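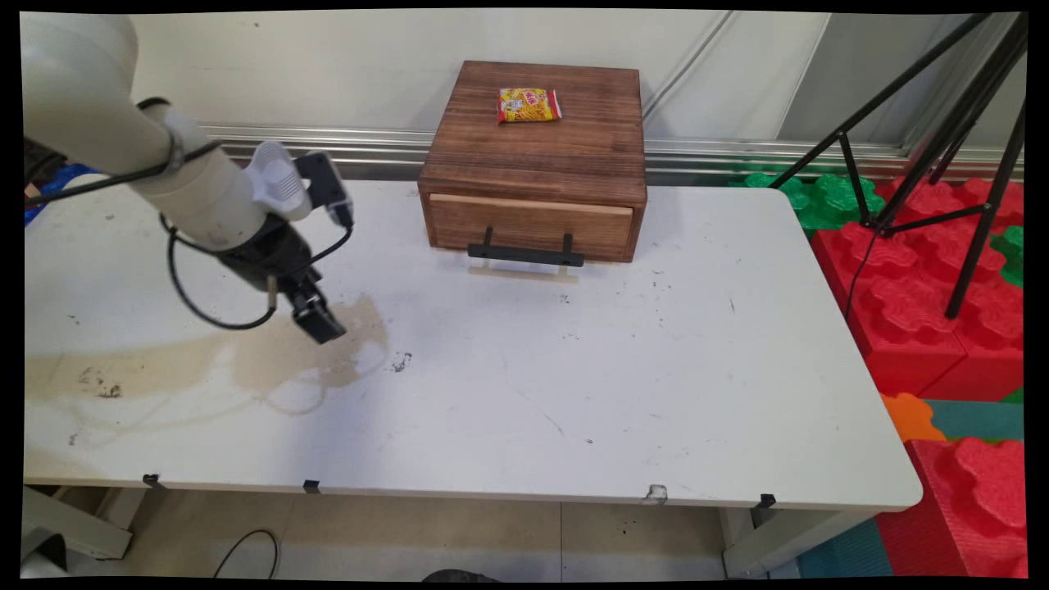 **Small Furnishings Gallery: Wooden Storage**

Hukwood maintains a study collection of more than 1,000 household storage pieces, most of them acquired from private homes. This page was last revised on 14/04/2025 under the direction of Kamlesh Goel. The gallery presents pieces currently kept on open tables for close viewing.

**Box with drawer.** Dark brown stained wood with visible grain; the drawer is lighter in color and is shown closed. Tomar bequest, received in December.

**Handle.** Black metal, with two upright posts joined by a horizontal bar. The fitting is mounted on the front of the drawer - a form the collection also holds on seven other pieces.

Visitors may study the drawer pieces by appointment, in groups of no more than eight. Requests to reproduce gallery pictures should be sent to the Hukwood office in writing, with the title of the piece and the intended use. Please allow two weeks for a reply.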